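Tamden Singing Bowl Set

Home > Sound and Meditation > Bowls > Tamden Singing Bowl Set

Item: Tamden bowl, 125 mm, with striker and cushion
Price: $100.00
Availability: In stock at the Trarnmont shop, ships across Canada
Made for: Meditation, energy work, opening and closing a circle

The Tamden is a hand-hammered metal bowl sized for one person or a small group. It sits comfortably on an open palm and gives a clear middle note with a slower, lower tone under it. We have sold it longer than any other bowl in the shop, and it is the one we use ourselves at our evening sittings.

Every bowl is finished by hand, so the note, the colour and the hammer marks vary from one to the next. We don't tune bowls to a chakra and we don't label them that way. If you work with a particular note, send us a message before you order and we will play the bowls on the shelf and tell you which one comes closest. A small electronic tuner is kept at the counter for this.

What comes in the set

One 125 mm bowl
One striker, bare wood at one end and wrapped in suede at the other
One round cushion, cotton cover, colour as available
One drawstring bag
A printed card with playing and care notes by Oona Seppälä

Cushion covers currently come in plum, grey and dark green. You can ask for a colour in the order notes and we will match it if we have it. The cover comes off for hand washing. The filling does not.

How it sounds

Struck with the suede end, the bowl opens softly and the sound fades slowly. The wooden end gives a brighter, sharper start that carries better in a large room. Rubbing the rim with the suede end brings up the steady singing tone. This takes some practice. Most people press too lightly and move too fast. Hold the striker upright like a thick pencil, keep firm contact with the outside of the rim and take your time going around. If the bowl starts to rattle or chatter, slow down.

Keep your fingers flat under the base. Fingers that curl up the sides will deaden the note.

Using the bowl in practice

People who come to us use their bowls in many ways. Some ring it once before a reading and once after. Reiki practitioners often play it beside the table at the start of a session, or walk it slowly around the room first. Others keep it on an altar or a windowsill and play it when they feel the need. There is no wrong place for it in the home, and it doesn't need a room of its own. A kitchen counter before breakfast is as good as any, and quite a few of our customers do their sitting there, before the rest of the house is up.

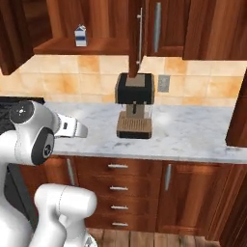
Kitchen with wood-grain cabinets and a coffee machine on the counter.

If you are setting a bowl down in a spot like this, use the cushion. A bowl placed straight on stone or tile will buzz, and the base can scratch. On a wooden surface the cushion also stops the bowl from creeping when you play the rim.

We are sometimes asked if the bowl needs to be cleared when it arrives. We pass each one through sage smoke in the shop before it is wrapped. If you would rather do this yourself, or prefer that smoke not be used, say so in the order notes and we will send it as it came to us.

A note on health: the bowl is offered as an aid to quiet and reflection. It is not a medical device and does not replace care from a doctor. Please don't place a bowl on or near a pacemaker, and check with your doctor first if you are sensitive to sound or vibration.

Care

Wipe the bowl with a dry, soft cloth after use. Skin oil will darken the metal over time, mostly where you hold it. Many owners like this. If you don't, lemon juice and a little baking soda will bring back the shine. Rinse well and dry right away. Do not put the bowl in the dishwasher and do not fill it with hot liquid. It is not food safe.

A dropped bowl can crack without showing it. If the note goes dull or begins to buzz on a soft cushion, the metal has probably split.

The suede on the striker wears smooth after a year or two of regular playing. Replacement strikers are listed under Accessories.

Other sizes

The Nurmi is our larger bowl. It has a deeper note and is better suited to group work, but it is heavy to hold for more than a few minutes and most people leave it on the cushion. The Zidetti is a pair of small hand chimes on a leather cord, with a high, bright ring. It travels well and makes a good marker for timed meditation. Both can be added to a Tamden order with no extra shipping.

Ordering and shipping

Orders placed before noon are usually packed the same afternoon. Shipping is free on orders of $100 or more before tax, so the Tamden set ships free on its own. Remote addresses may take longer. Bowls are wrapped in paper and packed in a plain cardboard box. We reuse packing material when it is clean and sound.

You can also pick up your order at the Trarnmont shop. Come in and try a few bowls while you are here. You are welcome to play anything on the shelf.

Returns

If the note isn't right for you, send the bowl back unused within 30 days for an exchange or a refund. Return postage is at your cost unless the bowl arrived damaged. Please keep the box until you are sure. Strikers that have been used on a rim can't be returned.

Customer comments

"Lovely long note. The cushion is a bit smaller than I expected but it does the job."

"Took me a week to get it to sing. The card helped. My cat leaves the room."

"Bought the 125 after trying my sister's. Mine is a touch higher than hers, and they sound good together."

Beginner evenings

Oona Seppälä leads a playing evening for new owners at the shop each November. Bring your own bowl or borrow one of ours. Tea is provided. Places are limited, so please put your name down at the counter or reply to your order email.

Related items: Nurmi Bowl, Zidetti Hand Chimes, Suede Striker, Round Cushion, Loose Sage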